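Contents | Previous | Chapter 6 | Next | Exercises | Index

Chapter 6
Living With a Two-Arm Cell

The Jatoi cell folds shirts. That is how it is sold, at least, and readers who came to this book through the Hiveck sales sheet will have seen the claim of 1,000 garments between services. Treat that number the way you would treat the mileage on a used car. It was reached, if it was reached, with one kind of garment, one operator and a fresh set of cables. Your cell will have a basket of mixed clothing in the corner and somebody in a hurry.

This chapter covers setting up the cell and keeping it in working order. It says little about the folding software, which changes too often to be worth printing. The mechanical side changes slowly. Two arms share one front rail, each on its own plate, and most of the trouble we have logged began at the rail, in the cable hose, or at the fingertips.
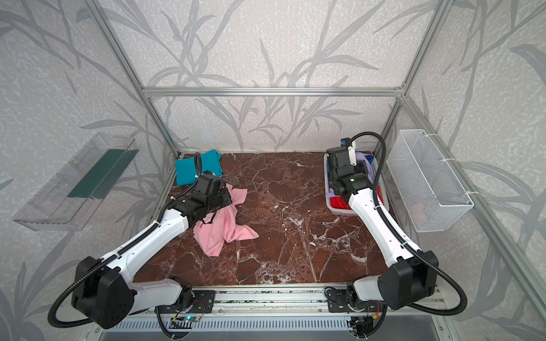
One reader of the first edition wrote that the front rail had never needed attention in her shop, and that we were making work for people. She may be right about her shop. Our own log for the Pemby installation has 210 entries, and the plate bolts come up again and again. A loose plate doesn't announce itself. The arm still moves, the gripper still closes, and the cloth gets picked up a little to one side of where it should be. People then spend an afternoon on the camera settings.

So start with the plates. Cut power, support the arm, and check each bolt against the torque card that came with your unit. If the card is missing, ask for a new one before you touch anything. Guessing from the bolt size is how threads get stripped.

Next comes the cable hose. The corrugated hose has to follow the arm from the base to the wrist, and it needs slack at both ends. The setup guide shows the arms parked, with the hose lying neatly along the links. We don't find that drawing useful. Check the hose with the arms reached out over a garment, where the loops stand up and the bends are tightest.
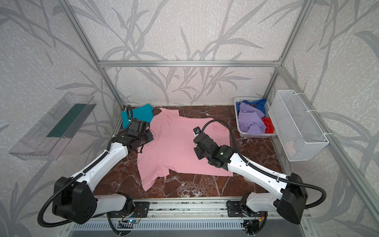 Nilline's support desk told us that a hose fitted at the factory should never need to be moved. We asked whether that held for arms working close together over one shirt and got the same sentence back. Perhaps it does hold. We would still look along every loop for flat spots and rubbed places at each service, and refit any hose that pulls straight before the arm reaches the end of its travel. Keep the loops clear of the side trays as well — a hose that snags will drag a tray off its mount long before it trips a fault.

The fingers are the part that wears, and the part most often blamed for things they didn't do. Before ordering new ones, clean both faces with a dry cloth and look at the tips from close by, preferably through the wrist camera, against a plain piece of fabric. What you want to know is whether the tips are even and whether they meet a thin edge squarely.

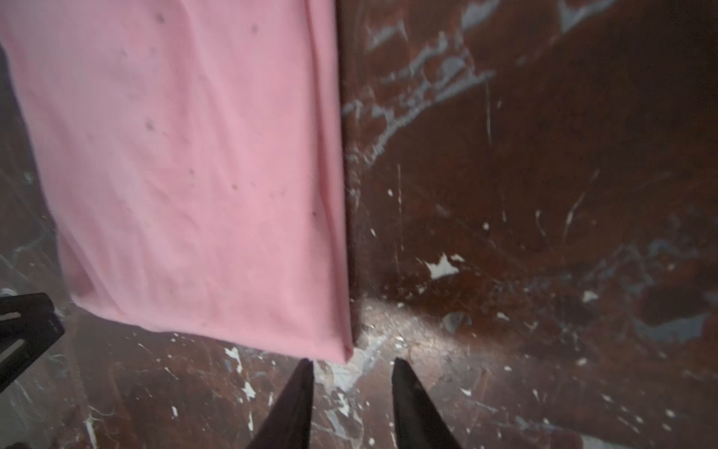

Figure 6.3. Gripper fingers below the corner of a pink cloth, wrist camera view.

Run the pick test with a real garment. The foam block supplied for it is stiff and forgiving, and a gripper that passes on foam can still miss a hem. Do 20 picks at a corner and write down every miss, including the ones you feel sure were your own fault. If the misses all fall on one side, go back to the plates. If they are scattered, suspect the fingers or the lighting. A glossy work surface throws reflections, and we are not convinced that any of the suggested camera settings deal with them fully. 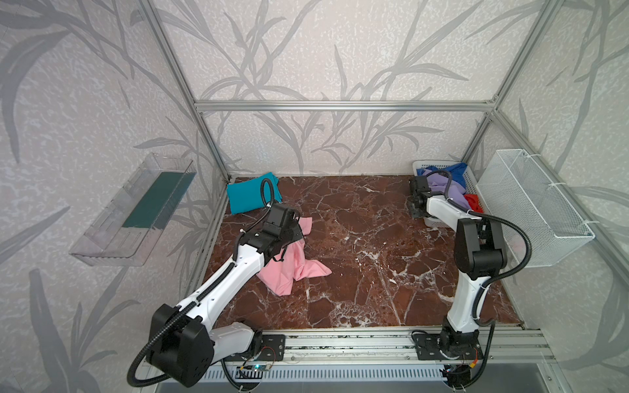 Another reader asked why we bother with a paper sheet when the controller keeps its own count. The controller counts closings. It has no idea whether there was cloth between the fingers. Our unit showed 1,715 good picks on the day we replaced a finger that had been slipping all week.

Section 6.1 begins with the front rail. Have the torque card and a blank service sheet with you before reading on.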